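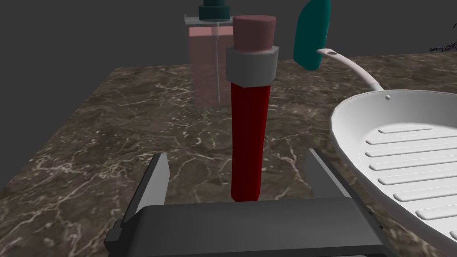

그림 1. 대리석 무늬 상판 위의 붉은 병과 반투명한 분홍색 용기 (컴퓨터 렌더링)

생활용품 디자인 입문 4주차 강의 노트
주제: 용기의 모양과 우리가 느끼는 용량
담당: 샤오옌 루

지난주에 재료 이야기를 하다가 시간이 모자라서 마개 부분을 다 못 끝냈지요. 그건 오늘 뒷부분에서 이어서 하기로 하고, 먼저 모양 이야기부터 천천히 풀어 보겠습니다. 필기는 너무 꼼꼼히 하지 않으셔도 괜찮아요. 중요한 용어는 이 노트에 다 적어 두었으니 편하게 들으세요.

1. 높이와 부피의 착각
사람은 용기를 볼 때 높이에 눈이 먼저 갑니다. 같은 양의 물을 낮고 넓은 그릇과 좁고 긴 컵에 나누어 담으면 긴 컵 쪽이 더 많아 보인다고 답하는 분들이 많아요. 어린아이만 그런 게 아니고 어른도 그렇습니다(저도 집에서 국그릇을 고를 때마다 속습니다!). 디자인하는 입장에서는 이 착각을 알고 있어야 정직한 용기를 만들 수 있습니다. 400mL 용기를 600mL처럼 보이게 만드는 일은 기술적으로 어렵지 않지만, 집에 가져가서 써 본 사람은 금방 서운해지거든요.

2. 용기 용량과 내용량
용기에 가득 채웠을 때 들어가는 부피를 만수 용량이라고 하고, 제품으로 담는 양을 내용량이라고 합니다. 만수 용량이 700mL인 병에 600mL를 담는다면 나머지 100mL가 윗공간(헤드스페이스)이 되겠지요. 윗공간은 온도가 올라 내용물이 팽창할 때 여유가 되고, 펌프를 꽂을 때 넘치는 것도 막아 줍니다. 다만 지나치게 크면 과대포장으로 보일 수 있으니 과제에서는 윗공간의 비율을 꼭 적어 주세요.

3. 투명도
속이 비치는 용기는 남은 양을 바로 알 수 있어서 다시 살 시기를 가늠하기 좋습니다. 대신 내용물이 줄어든 모습도 그대로 보이고, 빛에 약한 내용물에는 조심해서 써야 합니다. 불투명한 용기는 빛을 막고 색을 또렷하게 낼 수 있지만, 사용자가 무게로 남은 양을 짐작해야 해요. 몸체 한쪽에 가느다란 투명 창을 내는 절충안도 있는데, 이 방법은 다음 시간에 데화 위 학생의 스케치를 같이 보면서 이야기하겠습니다.

4. 마개 (지난주에서 이어짐)
돌려 여는 마개는 단단히 닫히는 대신 두 손이 필요할 때가 많습니다. 젖은 손으로 쓰는 물건이라면 표면에 홈을 내거나 단면을 각지게 해서 미끄러짐을 줄여 보세요. 펌프는 한 손으로 쓰기 편하지만 흡입관이 바닥까지 닿지 않으면 마지막 얼마쯤이 늘 남습니다. 관 끝을 비스듬히 자르고 바닥을 살짝 오목하게 만드는 것만으로도 꽤 나아지니 모형에서 꼭 시험해 보시기 바랍니다.

과제
집에서 쓰는 용기 하나를 골라 만수 용량과 내용량을 재고, 옆모습을 실제 크기로 그려 오세요. 물을 채워 계량컵에 옮기면 충분합니다. 세제가 들어 있던 용기는 잘 헹군 뒤에 재시고요. 제출은 토요일 낮까지이며, 늦을 것 같으면 조교 로시오 히랄도 선생님께 미리 알려 주세요.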